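4.3 Filtering the Airspace Incident Log

This section covers filtering and exporting incident records in Plalteo. It applies to desk accounts and to read-only accounts, except where noted. For importing government statements and letters to the Security Council, see section 4.2.

1. Open the Incidents tab and select a region. The default region is the one set in your profile.

2. Set the date range. Dates are stored in UTC. An overflight reported at local midnight may fall on the previous day.

3. Under Claim Type, select Airspace Violation. Subtypes are fixed-wing, helicopter, drone and unknown.

4. Under Claimant, choose the government or body that made the allegation. Do not use the Accused field for this step – it searches a different index and will return counterclaims as well.

5. Set Status to Alleged, Disputed or Confirmed. A record moves to Confirmed only when 2 independent sources are attached.

Caution: Two statements from the same ministry count as one source. Records confirmed in error are sent back to the desk and locked until an editor clears them.

6. Click Apply. The sample archive supplied with the Redside package holds 1,245 records. With the region set to Sahel and all other fields left at default, the list should show 39. If the number differs, rebuild the index (section 7.1) and repeat from step 1.

Note: Embassy notes and press releases often describe the same flight in different terms. Use Merge only if the date, place and aircraft type all match.

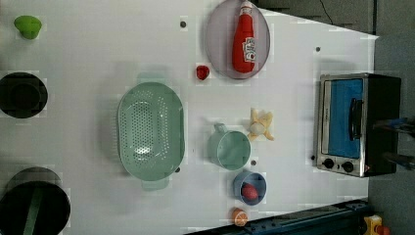 7. To export, select the records and click Export, then Table. Choose CSV for spreadsheets or PDF for print. Exports from read-only accounts leave out the Contact column.

8. Enter a file name without spaces and click Save.

Caution: Exported files are not updated when a claim is withdrawn. Check the Status field again before publication.

Requests to unlock a record go to Li-hua Kao. Account changes are handled by Kwok-wai Siu.

Last revised October 21, 2022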